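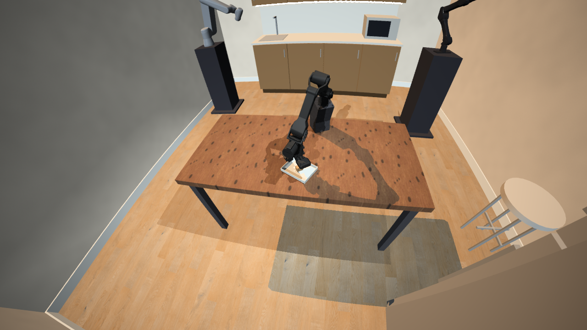

示教的人应该看什么

2018-05-08 阅读时间：12分钟

我在Wunano管示教已经有一段时间了，工作内容说起来很简单：找人坐到操作台前，握住手柄，遥控一条机械臂做一件小事，把过程录下来，再交给做学习算法的同事。大部分是在仿真里做，少部分在实机上。任务多半很小，从托盘里夹起一块木头，把它放到别处，关一扇柜门。外行听了觉得像打游戏，坐上来试过的人一般半小时后就不这么说了。

我想谈一个看起来很小的问题：示教的时候，操作的人眼前应该放什么画面。我的看法是，他应该只看机器人能看到的画面，多一个都不要给。这个看法在我们组里有人反对，在同行里反对的人更多，理由我也都听过，下面一条一条讲。

先讲我是怎么走到这个看法上的。

最早我们给操作员的画面很慷慨。屏幕上有一个可以随意拖动的自由视角，想从哪边看就从哪边看，可以钻到桌子底下，也可以贴着夹爪转圈。这是仿真的便利，实机上做不到，所以大家觉得不用白不用。操作员也喜欢，上手快，成功率高，录出来的轨迹干净利落。我们当时用的仿真环境叫Stevana，里面有个快捷键，一按就能把视角切到物体正侧面，几乎每个人都用得很熟。

后来算法组拿第一批数据训练，230条示范，全部成功，我亲手筛过。训练出来的东西很奇怪。它能走到托盘上方，姿态也对，然后在最后那一小段下降时开始犹豫，有时停在半空，有时直接压下去。同事Zoi Lazaridis查了很久，先怀疑网络，再怀疑数据对齐，最后她把示范一条一条重放出来，只开机器人自己的两路相机，让我坐在旁边，问我一个问题：你只看这两个画面，能不能说出人为什么在这个时刻合上夹爪？

我说不出来。示范里的人在下降到某个高度时很果断地合了夹爪，可是从机器人的画面上看，那个时刻和前一个时刻没有什么分别。人当时看的是侧面视角，在侧面视角里，指尖和木块的高度关系一清二楚。机器人没有那个视角。它拿到的是一个没有缘由的决定，我们却要求它学会这个决定。

这件事对我的影响很大。我以前觉得示范就是动作，录动作就行了，人怎么看是人的事。现在我觉得示范是动作和依据捆在一起的东西，依据如果没有录进去，动作录得再漂亮也只剩一半。学习的一方会去找依据，找不到真的，就会抓一个假的，比如时间过了多久，手臂从哪里出发。它在训练集上可以表现很好，换个摆法就不行了。
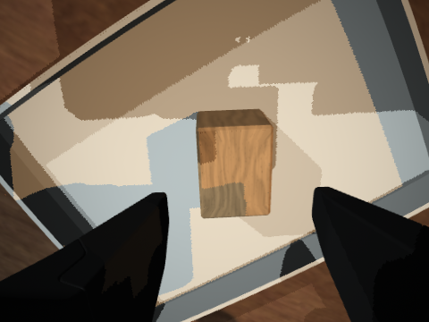 腕部相机的画面是最能说明问题的，因为它离任务最近，也最不好读。操作员第一次被要求只看它的时候，通常会抱怨不知道自己有多高。这个抱怨完全合理，从上往下看，高度是最难判断的一项。但画面里并非没有线索，只是要学着去找。木块朝上的那个大面是暖橙色的，挨着它的窄侧面暗得多，露出来的只有一条，这一条的宽窄就在告诉你相机相对木块是什么角度。两根黑色手指从下方两个角伸进来，指尖和木块之间各留着一段托盘底面，往下走的时候，这两段空隙怎么变，影子的边怎么移，都可以看。熟练的人不会去猜高度，他看这些东西。机器人能学的也正是这些东西。

同样在这个画面里，影子也是麻烦。影子会落在木块上，把同一个面分成亮的一块和暗的一块，木纹还是连着的，人一眼就知道是同一块木头。可是影子的边有时比木块的边还要清楚。托盘底面上的颜色一块一块的，边缘又碎，新来的操作员会把某块颜色的边当成木块的边去对。我不觉得这是坏事。他看错了，慢下来，把手抬高一点再看，这一段修正全都录了进去，而且修正的原因就在画面里。如果当时给了他自由视角，他转一下就避开了，那段修正就没有了，机器人将来遇到同样的影子，也就没有任何人教过它该怎么办。

我们后来定的做法是，正式录制时，操作台上只开策略将来会用到的那几路相机，分辨率和视野都和给策略的一致。分辨率这一点吵过一阵。人习惯高清，看缩小过的画面很难受，有人说这是折磨操作员。我的回答是，如果一个训练过的人在这个分辨率下做不了这件事，就应该去改相机，而不应该给人开小灶。这是一个很便宜的检查，在收数据之前就能做，比收完再发现便宜得多。

下面讲反对意见。

第一种意见说，这样太慢。确实慢。我们比较过同一个任务，一个熟练的人用自由视角，一小时能录60条，只看机器人相机，能录30条。产量正好砍了一半，谁管项目谁心疼。我们的客户Kouris在三月的会上也提了这个问题，他们按条数付钱，自然关心条数。我理解，可是按条数付钱这件事本身就需要商量。一条依据不全的示范和一条依据齐全的示范，在表格里都是一行，训练时却不是一回事。我宁愿少交一半，把话跟客户讲清楚。这话说出来不好听，讲完那次会也没有马上谈妥，最后是他们同意先按小时结一期看看。

第二种意见技术性更强一些，说可以让一个拥有全部信息的老师去教一个信息有限的学生，学术界早有这样的做法，没必要让人受罪。我不否认这条路能走通，有些任务上效果很好。但它往往有一个条件，老师可以被反复询问。学生走到一个新状态，回头问老师该怎么办，老师再答。如果老师是一段程序，问多少次都行。我们的老师是人，坐在操作台前，下班要回家，问不了那么多次。录下来的示范是一次性的，录的时候没有的东西以后也补不回来。而且就算能反复问，有些行为全知的老师永远不会做，比如为了看清楚而先抬一下手。他不需要看清楚，他已经知道了。学生需要，学生却从来没见过别人这么做。

第三种意见来自操作员自己，我觉得最该认真听。Boonmee Wiriya是我们这里录得最好的人之一，他反对得也最直接。他说，你要的是好的示范，我看得越清楚做得越好，你把我眼睛蒙上一半，录出来的是一个视力不好的人怎么干活。他还说，只看腕部画面一整天，眼睛和脖子都受不了。

后半句他说得对，我们改了排班，单路画面的录制每人每次不超过一节，中间换别的任务。前半句我想了很久。我现在的看法是，机器人就是一个视力不好的人，它需要的恰好是一个视力同样不好、但手上很有经验的人来教。教的人比学的人看得多，教出来的动作里就会有学的人用不上的自信。我跟Boonmee讲了这个意思，他没有被说服，但他后来在只看腕部画面的任务上摸索出一套办法：下降之前先左右轻轻移一点，看木块相对托盘底怎么动，借此判断远近。我没有教过他，也没有写进规程。把他的示范和别人的放在一起训练，Zoi能从策略的行为里认出哪些是跟他学的，因为它也会那样左右移一点。

这个小动作在以前的标准里是要被筛掉的。我们早先的验收条款里有一条叫轨迹平滑，多余的来回算缺陷。按那个标准，Boonmee的示范一半不合格。我后来把那一条删了，改成要求操作员能说出每次停顿在看什么。录完以后随机抽5条，操作员和我坐在一起重放，我在停顿的地方按住，问他当时在看什么。说得出来就留下，说不出来也留下，但要做个记号。做记号的那些里面，有的是走神，有的是手柄松了，也有的是他确实在看东西，只是不会讲。

说到手柄，这里顺便讲一下手感的问题，它和视角是连着的。我们用Fluvance的手柄，有一点力反馈，能感到夹爪碰到东西。有人问，按照我的道理，是不是也应该把力反馈关掉，因为策略的输入里没有力。我的答案是，应该关掉，要不就把力加进策略的输入。两头总要一致。我们目前是关掉的，操作员要从画面上看出夹没夹住。很多人不习惯，会多捏一会儿再提。那一点多捏的时间，在只有图像的情况下是合理的，画面需要时间给出证据。开着力反馈录的人捏上就走，漂亮是漂亮，策略学了以后经常空着手走。

再讲手把手拖动示教，就是人直接抓着机械臂走一遍。很多工厂里用这个办法，焊接、喷涂、搬运都有，动作固定的地方非常好用，我没有意见。但是拿来给视觉策略做示范，问题比遥控更严重。人站在机械臂旁边，用自己的两只眼睛从侧面看，手又搭在臂上，能感到一切。录像里还常常有人的胳膊挡着。机器人学到的是一个画面里总有人手时的动作，等人手不在了，画面就变了。有的组会先拖一遍记下轨迹，再让机械臂自己重放，重放时录像，这样胳膊是没有了，可是依据的问题一点没有解决，动作仍然是另一双眼睛决定的。

我承认我的主张有边界。有的任务，用现有的几路相机，人无论如何做不了，换了分辨率、加了灯也做不了。这时候可以先开一个辅助视角录一批，用来弄明白任务本身是什么样，但这批数据我不主张放进训练集，至少不要不加区分地放进去。还有新人培训，头几次我会给自由视角，让他先建立空间感，知道手柄往前推臂是怎么走的，然后再关掉。直接从腕部画面起步的新人，容易把精力都花在分清左右上。也有人问过仿真里的评分画面怎么办，那个无所谓，判断成没成功可以用任何信息，判断的人不是在教动作。

还有一件事我没有想清楚。人有记忆，机器人那边的策略只看眼前几帧。操作员在高处时从远处的相机看了一眼托盘的朝向，降下去以后，那个相机被手臂挡住了，他还记得。这份记忆也是依据，也没有录进去，我却没法要求一个人忘掉他刚刚看过的东西。Zoi的意见是给策略加长历史，那是算法组的事，可以试。我这边能做的很有限，眼下只是在规程里写了一句：手臂挡住远处相机时，如果拿不准，就抬起来重新看，不要凭印象往下走。有的人照做，有的人不照做，照做的人录得更慢。

同行里讨论示教，大部分时间在讨论设备，手柄好不好，延迟多少，要不要戴头显。这些当然要紧，延迟太大谁都做不好。但我去别人那里参观，最先看的是操作员的屏幕上开了几个窗口，再问策略用几路相机。两个数对不上的地方很多，问起来，得到的回答通常是操作员这样方便。我觉得数据说明里至少应该写上一项，录制时人看到的是什么。现在的公开说明里写机械臂型号，写相机型号，写条数，这一项我很少见到。写上去不花什么钱，用数据的人却可以少查好几个星期。

我们自己从下一批开始写。格式很简单，每条示范附一行，列出操作台当时打开的画面，有没有力反馈，有没有中途切换过。旧的那230条我没有删，也补了说明，写的是自由视角，原因不详。

————

本网站使用Cookie以改善阅读体验。继续浏览即表示您同意我们的Cookie政策。 接受 设置

订阅邮件通讯，新文章发布时通知您。 输入邮箱 订阅

读者评论（4）

南坡
做过两年遥操作，脖子那句深有同感。我们那边是三个屏，最常看的偏偏是没有录的那个。明天去问问能不能关。

lin_wei_k
第二点不太同意。老师学生那套不一定要反复问人，可以先用人的数据训一个全知的策略，再让它去当老师，人只录一次。你说的抬手看一眼的行为确实出不来，这个我认，但很多任务用不着。

豆腐干
想问一下，抽查的时候操作员会不会事后编理由？我自己重看录像的时候，经常觉得自己当时在看什么，真当时未必。

作者回复 豆腐干
会。所以说不出来的也不扣，怕的就是大家为了过关编。隔天再问一遍，两次说法差得远的，也做记号。

老樊
拖动示教那段说得有点重了，我们产线上用了很多年，没有视觉，一直好好的。不过看完发现你说的也不是我们这种情况。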